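News > Press releases > Home and garden

Cornis asks the nation to stop throwing away perfectly good deckchairs, dryers and things with poles

Reading time: 2 min

11/02/2024

Vokholm – Household repair charity Cornis today opens its second Mending Season, a programme of free evening classes for people who own something wobbly and have been meaning to see to it. The classes run in 16 towns and will cover loose joints, torn covers, missing feet and the sort of screw that goes round and round without ever getting anywhere.

The first season, held last January in the old bus depot at Kada, was planned as a quiet trial. It drew 600 people, several of whom had brought the same model of folding chair and regarded one another with suspicion. Two evenings had to be added, and the depot's kettle did not survive.
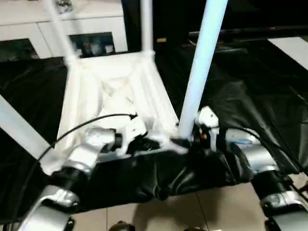 White fabric and a white pole, on black plastic sheeting.

"People are told that a thing is beyond repair by the person who would like to sell them another one," said Vlasta Koubek, director of Cornis. "We would like them to hear it from somebody with nothing to sell. Quite often it only wants a washer. Sometimes it really is beyond repair, and then we say so, and there are biscuits."

Each class lasts two hours and is taught by a working repairer. Pupils bring one item, which must fit through an ordinary door and must not contain petrol, bees or a grudge between siblings. All three rules were added after the first season. Tools are provided, and a small stock of spare caps, collars, clips and webbing will be on sale at cost.

New this year is a class on covers, led by upholsterer Chutima Kaewsai, which deals with stretching cloth over a frame and getting it to stay there.
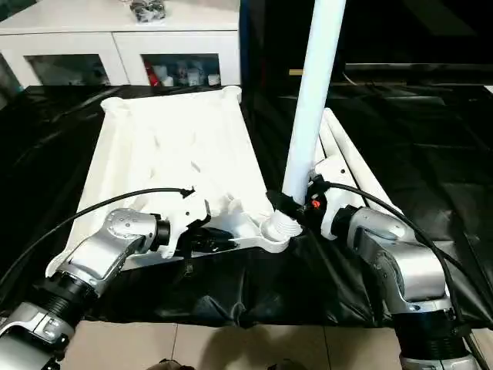 Kaewsai will also take the advanced group, for which the only entry requirement is having finished something at home and being prepared to show it to strangers. Places on that one are limited to 15 a class, and she has asked the charity to make clear that a cushion counts.

The season is paid for by Tichý, the hardware wholesaler, which has put up the money on the understanding that its name appears on the aprons. It appears on the aprons twice.

"We sell a great many hinges and very little advice," said Svetozár Šimek, head of trade sales at Tichý. "I went along to the Kada evenings with a standard lamp that has leaned since my wedding. It now leans the other way, but far less, and my wife has stopped mentioning it."

Booking is open now through town libraries and at the Cornis office in Vokholm, on the first floor, above the shop that sells new furniture. Under-16s are welcome with an adult. Adults are welcome with an under-16, if they need the help.

Press enquiries: Ľubica Oravec, Cornis press desk, Vokholm.

Related items
Repair charity moves in above furniture shop, both sides polite
Kada bus depot to get new kettle
Tichý reports a steady year for hinges
What to do with one glove: a talk by Kvido Halás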